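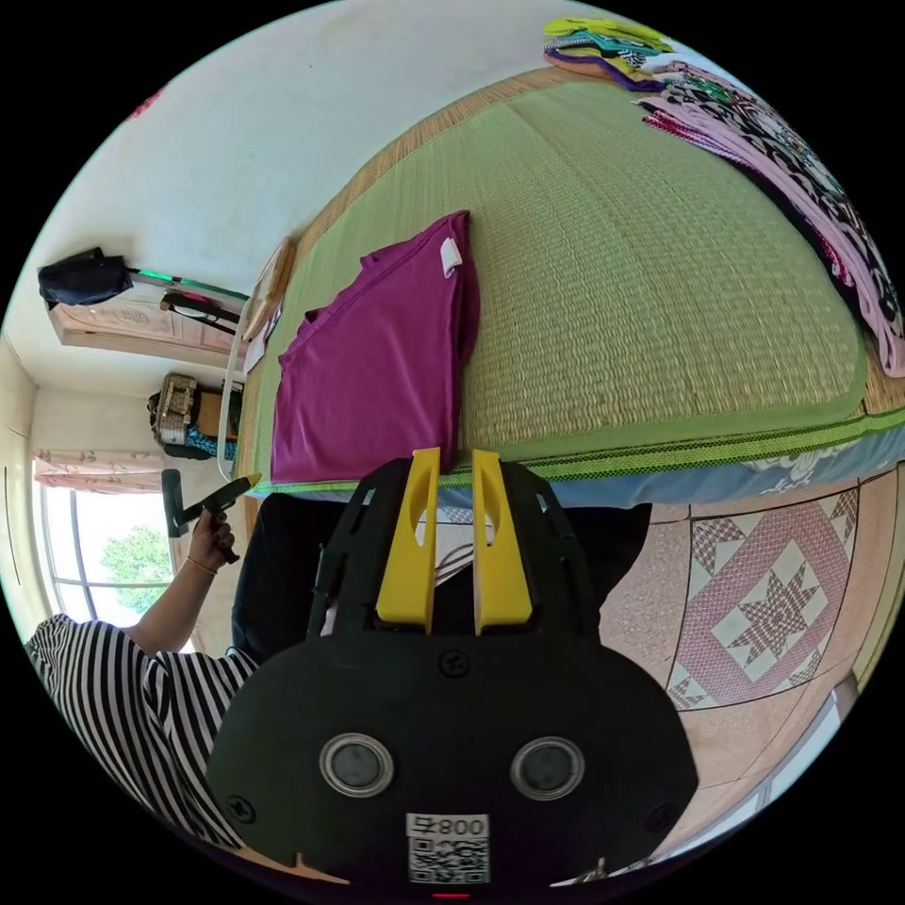
Household Textiles and Garment Care
Unit 2: Folding, Stacking and Storing Knit Tops

Gramdale Adult Learning Center
Handout revised 2026-08-15

Bring this handout to the practical session along with three T-shirts of your own. At least one should be a heavier cotton and one should be a thin or stretchy knit. Shirts should be clean and fully dry.

Review from Unit 1

Knit fabric is made of loops. It stretches in both directions, and it stretches more across the body than along it. A shirt hung on a narrow hanger will grow at the shoulders over time. For this reason most T-shirts are stored folded. Woven shirts with collars and buttons are covered in Unit 4.

The folding surface

A table at hip height is easiest on the back. Many people fold on the bed, and that is fine if the surface is flat. A soft quilt lets the shirt sink and the folds wander. A tightly made sheet is better. A woven sleeping mat laid over the sheet is better still: it is firm, it stays cool, and a shirt can be turned on it without dragging the bedding along.

Points to check on a mat:
Run your palm over the weave. Broken strands will snag a knit.
Look at the stitched border. If the binding has come loose, mend it or keep the shirts toward the middle.
Wipe the mat with a barely damp cloth and let it dry before putting clothes on it.
If the mat curls from being rolled up, roll it the opposite way for a few minutes first.

The basic rectangle fold

1. Lay the shirt face down with the collar away from you. Smooth from the center out to the sides.
2. Pick a fold line on one side, halfway between the neck and the shoulder seam. Fold that side in, sleeve included.
3. Turn the sleeve back on itself so that it lies inside the edge.
4. Do the same on the other side. The two long edges should be parallel.
5. Bring the hem up to just below the collar.
6. Fold once more if the shelf or drawer calls for it.
7. Turn the shirt over and straighten the collar.

The finished width depends on the shirt and on where you put the first fold line. For a shelf, use a folding board so that every shirt matches. The Grekano board in the classroom cupboard is 20 cm wide. A piece of stiff cardboard cut to the same width works just as well at home.

Loose folds

A loose fold is a shirt brought to a rough rectangle without the sleeves being squared off. The collar or a sleeve may show at one side, and a label may stick out near the neck. This is acceptable for clothes that will be worn the next day or are waiting to be put away. It is not suitable for a stack. The uneven thickness makes the pile lean, and the shirts at the bottom crease along lines you did not choose.

To correct a loose fold, do not tug at the corners. Open the shirt out completely and start from step 1.

Labels and tags

Tuck neck labels inside before the last fold. Side seam labels will lie flat by themselves. Read the care label while the shirt is open. If the print has worn off, write the fiber content on a card and keep it with your laundry notes.

Color

Strong colors such as magenta, purple and red can leave dye on a pale surface if they are put down damp. Test a new shirt by pressing a damp white cloth on an inside seam for a minute. If color comes off, wash the shirt alone and dry it fully before it touches light sheets or a light mat.

Stacking and drawers

Put the heaviest shirts at the bottom, folded edge facing out. For drawers, stand the shirts on edge in a row, fold upward. The Grillow drawer used in class is 43 cm wide inside and takes two rows of shirts folded on the board.

Before the next session

Fold one shirt five times with the basic fold and once with the board. Note which step gave you trouble. Read the chapter on knits in the Mäkelä workbook, ending on page 78. Unit 3 covers fitted sheets and pillowcases, so bring one of each.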